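Hiltach Bench Forum > Handheld Grippers > Rules and Checklists

New June checklist: wipe finger pads every 13 episodes??

ferrule_bob
28 August 2019
Has anyone else read the Zelludia checklist all the way through? Wipe both pads every 13 episodes, log it, initial it. Where does 13 come from? I have 700 episodes to get through on household plastics and I'm not stopping that often to dab at foam.

moth_and_rail
Probably made up in a meeting. But the old rule was "keep the pads clean" and you know what people did with that.

ferrule_bob
They worked. My pads were fine.

kestrel9
Were they? Lint changes the grip on glossy stuff. We got slips at Floramham and blamed the operators for a week.

ferrule_bob
Did you test clean against dirty, same object, same person? Or did you clean them and feel better?

kestrel9
Second one, fair enough. I'd still rather have a rule than not.

moth_and_rail
I'd drop the number and say look at the pads before every new object. Takes 2 seconds. If there's fuzz, pull it off with tape. Kikuchi's sheet says that and it fits on one line.

ferrule_bob
"Look at it" is what I was doing already.

kestrel9
Ok, well
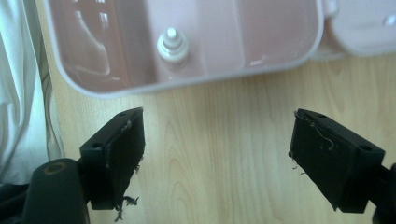 and my other gripe is the initials column. A signature tells you somebody signed. I went through 3880 rows of the old log and every single one was initialed, including days the rig was in a box.

moth_and_rail
lol. So keep the check, lose the column?

ferrule_bob
I could live with that. Still want to see a test before anybody calls it a standard.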